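校准

水位站建在水库东岸的岩台上，混凝土基座，单层，门朝南。站里的记录仪是Hodumero的老型号，浮子式，带一只钟机和一卷记录纸。浮子在井里，井与水库由一根埋管相通。水面升，浮子升，钢索带动滑轮，滑轮带动笔。笔在纸上画线。这套东西没有电也能走，上一次弦走九天。

他每逢周三上山。工作内容写在门后的一张塑封纸上：换纸，上弦，核对水尺，清理进水口，填表，签字。做完全部项目需要一个半小时，走上去需要两小时，下来稍快。

站名在图上标作Villunura，四个音节，当地人不这么叫，叫它“上面”。

换纸的顺序是固定的。先抬笔，记下抬笔时刻，再松压纸杆，取下旧纸，在旧纸末端写明日期、时刻、水尺读数，卷好，套橡皮筋。然后装新纸，对齐起点，落笔，再记一次时刻。两个时刻之间的空白叫作缺测。规程允许的缺测是十五分钟。他通常用不到一半。

十二月的一个周三，他取下旧纸，铺在桌上看。

线在大部分时间里是平的，略有起伏，那是风壅水的结果。冬季来水少，水库按计划放水，水位每天下降一点，线也就每天低一点，斜率均匀。只有一处例外。在第五天夜里两点多，线向上抬了十毫米，保持了一段时间，然后落回原来的斜线上，继续往下走。抬升和回落都很陡，近乎垂直。

他先查机械原因。钢索没有跳槽，滑轮轴承转动正常，笔尖无松动。他用手轻压浮子，笔走，松手，笔回，回差在一毫米以内。他又查进水口，拦污栅上挂着些枯草，量不大，不足以堵塞。埋管若堵，线会变平，会滞后，不会突然上抬。

再查水文原因。第五天夜里没有雨，雨量筒里只有一层霜。上游电站的放水记录他要下山以后才能拿到，但上游放水的波形他很熟悉，起涨慢，退水更慢，像一个不对称的土坡。不是这种形状。

他在表格的备注栏写：第五日夜间读数异常，原因不明，仪器检查正常。

然后签字，上弦，下山。

放水记录当天晚上调出来了，第五天夜里闸门未动。地震台网那一夜也没有可感的记录。下游站的曲线是光滑的。他把记录纸用尺子量了三遍，抬升起点是两点十分，回落终点是两点五十分，持续四十分钟。量完之后他把数据录入系统，系统自动把那一段标成红色，询问是否按相邻值内插。

内插是常规处理。规程第七章写得清楚：孤立异常值，经检查非仪器故障且无相应水文过程者，可予剔除，以直线内插补齐，并加注符号。他做过很多次。鸟落在钢索上，老鼠进了测井，检修人员碰了浮子，都会留下这样的痕迹。

他没有马上点确认。他把光标停在那里，去烧水。

第二个周三，曲线上又有一处。仍是第五天夜里，起点两点十分，抬升十毫米，终点两点五十分。他把两张纸叠起来对着窗户看，两条线除了总体高差以外完全重合，重合的程度超过了这台钟机应有的走时精度。这种钟机一周的误差在五分钟上下都算合格。

他换了一台备用钟机。备用机是同厂同型，油是新加的，走时在工作台上校过。

第三个周三，那一处还在。时刻没有变。

他开始考虑测井本身。井深九米，内壁是预制管，接缝用水泥抹过。要让井内水面抬高十毫米，而水库水面不动，需要往井里加一定体积的水，或者放进一件有相应排水体积的物体。前者会立即从埋管流出去，线会呈指数衰减。后者也一样，水面抬高之后，多余的水会经埋管流走，水位恢复平衡。两种情况都得不到一段持续四十分钟的平台。要得到平台，必须是整个水库抬高十毫米。

水库的面积他知道。十毫米乘以这个面积，得到的体积需要上游全部机组满发很久才能供给，而它在几分钟内出现，又在几分钟内消失。

他把算式写在一张废纸上，又检查了一遍单位。

另有一种可能，即水没有动，是岩台连同水位站下沉了十毫米，四十分钟后又升回原处。从测井里看，这两件事没有区别。浮子只反映水面和基座之间的相对高差，它不知道哪一个在动。站旁有一个水准点，铜质标志，嵌在基岩里，编号已经磨去一半。要区分这两件事，需要在夜里两点十分，从二百米以外的另一个水准点引测过来。

他向器材室借了一台Pistar水准仪，两根水准尺，一个尺垫。借用单上的事由一栏他填的是“例行校测”。

下午他在家里检查仪器。视准轴的误差要在平地上测，走廊太短，他只能先看气泡和脚螺旋。他架好脚架头，把圆水准器调到居中，旋转半周，再看气泡偏了多少。偏了不到半格。他用校正针修掉其中一半，另一半用脚螺旋消除，再转半周。

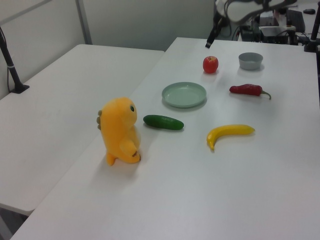 重复三次之后，气泡不再移动。补偿器的检查更简单，轻敲镜筒，看十字丝是否摆动后回到原位。它回到了原位。他给电池充电，把两根尺子的底面擦净，又在背包里放了一支手电、一副手套和一条用来垫膝盖的旧毯子。

上山时天还亮着。他先踏勘了测线，从远处那个点到站旁的点，中间设一个转点，选在一块露头的石头上。视距前后相等，这样可以抵消视准轴误差和地球曲率的影响。他用红漆在架仪器的位置各点了一个点，然后进站，坐下，等。

站里温度是零下。钟机走的声音在白天听不见，夜里很清楚。他每隔一小时测一个来回，作为背景值。四个来回的高差互差都在一毫米以内，以这种天气来说算是好的。

一点五十分，他开始测第五个来回。风停了，成像稳定，标尺上的刻划一格一格都很清楚。因为只有一个人，他必须把尺子用撑杆立好，走回仪器读数，再走过去搬尺。这种做法不合规程，但他走得很快。

两点十分，他正在第二个测站上，后视已经读完，转镜看前视。

读数和背景值相同。

他等了一分钟，再读，仍然相同。他进站看记录仪。笔已经抬上去了，抬升的那一小段墨迹还没有干。他用手电照测井，水面离井口的距离比一小时前少了十毫米，钢尺量的，量了两次。他出来，沿台阶下到水尺跟前。水尺上的水面也高了。前一小时他在水边用铅笔在混凝土上画过一道线，现在那道线在水下，字迹完好。

岩台没有沉。沉的若是更大的一块地方，把两个水准点都包括在内，他的方法就测不出来。他在手簿上记下了这一条，作为方法的局限。

水面非常平。没有波，没有声音，进水口的枯草一动不动，并没有水流经过它。他蹲在最后一级台阶上，每五分钟读一次水尺。两点一刻，两点二十，两点二十五，数值都一样。两点半的时候，他注意到对岸没有灯。对岸有一个村子，路口的那盏灯通宵亮着，他上山时见过。这一点他也记下了，记在备注栏里，注明与水位无关。

两点四十五分，数值仍然一样。

两点五十分，铅笔线露了出来，混凝土上那一段是干的。

对岸的灯亮着。

他把最后一个来回测完，高差与背景值相符。收仪器，松脚架，擦干镜头，装箱。他在站里坐到天亮，用的是那把Le Roux折叠椅，椅背断了一根，用铁丝绑着。

下山之后他整理成果，写了一份两页的说明，附手簿复印件、水准测段图和三张记录纸的描图。结论一栏他写了三稿。第一稿写的是水库水位确实发生变化。第二稿加了“疑似”。第三稿只列数据，不作结论。他交的是第三稿。

答复来得很快，是一张格式化的审核单。审核意见：水量不平衡，按第七章处理。

他打开系统，红色的那几段还在等他。他逐一点了确认。程序用直线把缺口连上，斜率均匀，加注符号。原始记录纸按规定保存，他把它们卷好，套上橡皮筋，放进柜子的第二层。

到了周三他照常上山。抬笔，记时刻，松压纸杆。旧纸上第五天夜里的那一段没有抬升，线一直平稳地往下走。他看了一会儿，铺开用尺子去量，发现两点十分到两点五十分之间没有墨迹，纸是白的，两头的线断得很齐。

他在缺测栏里填了四十分钟，超出允许值二十五分钟，原因不明，然后装上新纸，落笔。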